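**1/** Slides are what pile up first at our door. Two pairs of feet in this house and I still find five sandals: two light gray, three black. The third black one has been missing its partner for months.

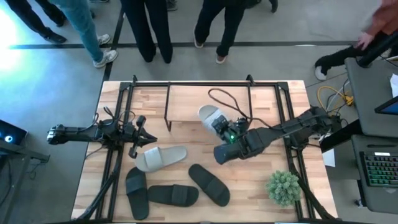 *Drorville, October*

**2/** Went through all the slides this month. Rule I'm using: if it has a match, it gets a place on the rack. If it doesn't, it waits in a box until the other one turns up.

**3/** Gray was easy, one pair. Black took longer. Wide strap on all three, so I checked the sizes stamped on the bottoms at home before deciding which two go together.

**4/** Hongmei Lu asked how I clean the footbeds. Dish soap, old toothbrush, cool water. Stand them on their heels to dry and keep them out of the sun.

**5/** A low rack works better for slides than a tall one. They're flat, so one shelf is enough. Ours holds 2 pairs on top and leaves room for boots underneath. 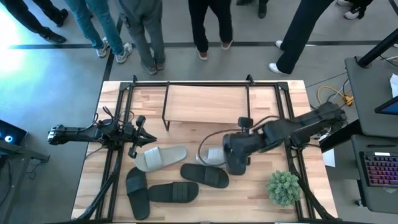

*Five slides and a low rack with a wood-grain top.*

**6/** Aroha Nepia says to store pairs sole to sole. Tried it. They slid off each other, so mine are going side by side, toes to the wall.

**7/** Boots are next. If anyone has a good way to keep tall ones from flopping over, reply here.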